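Forum de l'espace Prundham — Mobilier et aménagement
Sujet : Assemblage des tables d'appoint blanches, pieds emboîtés

Kirnar_26
Bonjour à tous. Notre service procède au montage de petites tables en plastique blanc : un plateau carré nervuré, des pieds tubulaires à emboîter dans les angles. Nous travaillons sur une surface noire, plateau retourné.

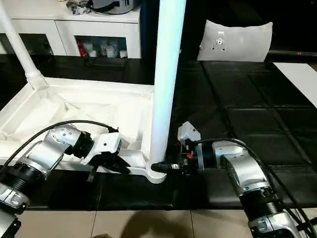

La notice prescrit d'enfoncer chaque pied à la main, sans outil. Convient-il de les poser en diagonale ou de suivre le pourtour ?

Cinska
La diagonale est préférable. Le cadre reste d'aplomb et l'emboîtement se contrôle mieux.

luthi2690
Je ne partage pas cet avis. Sur un cadre aussi rigide, l'ordre est indifférent — seul compte l'alignement du pied avant la poussée. L'usage du maillet demeure à proscrire.

Kirnar_26
Je prends note de ces deux positions. Nous présentons désormais les pieds côte à côte, extrémité évasée vers l'opérateur, avant toute pose. 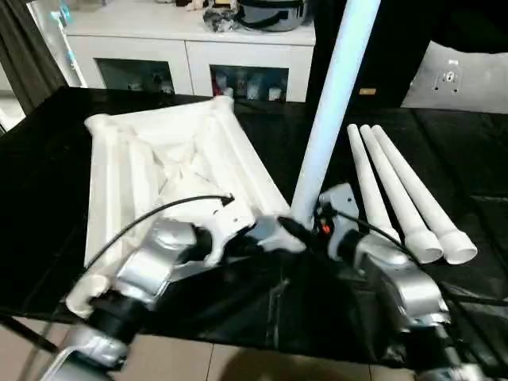

Cinska maintient sa recommandation et demande que les douilles soient dépoussiérées au préalable.

luthi2690
Sur ce dernier point, accord complet. Un chiffon sec suffit.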